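Second quarter on the simulation bench at Numumel. The change for us prep staff is mostly in the roster. We used to work 6 hours on the line and write nothing down. Now 2 of those hours go to checking simulated runs before anything is released to the Vávra kitchen.

The March batch held 1,982 runs. I reviewed 24 by hand, mainly spatula placement near the counter edge, and logged the faults by cause -- reach, approach angle, bad start position. My labour code still says "kitchen hand", so the extra hours are paid at the old rate. 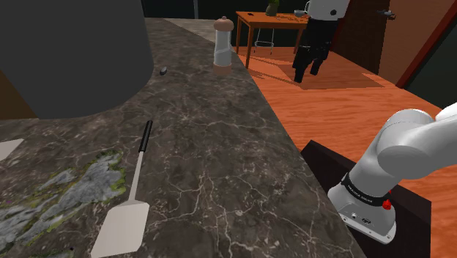 Olevar replied to my last post that their site had the same problem, and the pay code only moved once staff refused to sign off on releases. I've asked for ours in writing. The next batch opens in April.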